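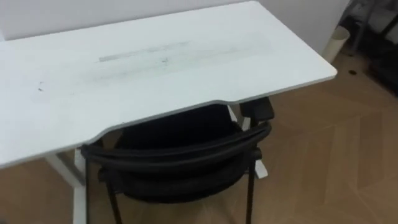

# Soltus 教職員公募データセット データカード

## 概要

本データセットは、高等教育機関が公表した教員職および事務・技術職の公募要項を収集し、項目別に整理したものである。収録件数は2,392件、対象機関は249校とする。版の確定日は3月8日(金)であり、以後に掲載された公募は次版に収録する。

## 収録項目

- 機関名、所在地、設置区分
- 職名、専門分野、募集人員
- 応募資格(学位、教育歴、実務経験)
- 任期の有無、給与区分
- 応募締切、提出書類、提出方法

原文に記載のない項目は空欄とし、推定による補完は行わない。

## 作成手順

公募要項の取得には Bundach を、職名の正規化には Cuervo の職名辞書を用いた。同一公募が複数の媒体に掲載されている場合は、機関の公式サイトの記載を優先する。12月に締切を迎えた公募のうち、再公募となったものは別件として扱う。

当サイトでは利便性向上のためクッキーを使用しています。閲覧を続けた場合、クッキーの使用に同意したものとみなします。[同意する] [設定を変更]

## 既知の制約

給与の表記は機関により異なり、号俸のみを示すものが含まれる。また、非常勤職の収録は網羅的ではない。応募にあたっては、必ず各機関の公募要項の原文を確認すること。

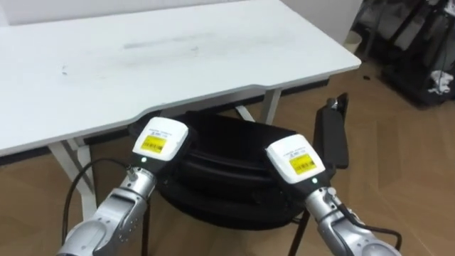 Balleck からは、任期付き職と任期のない職を同一の職名で集計すると採用動向を読み誤るおそれがあるため、任期欄を必須項目とすべきであるとの意見が寄せられた。次版において対応を検討する。

## 利用条件

研究および教育を目的とする利用に限り、無償で提供する。再配布の際は本データカードを添付し、版の確定日を明記すること。応募者個人に関する情報は収録していない。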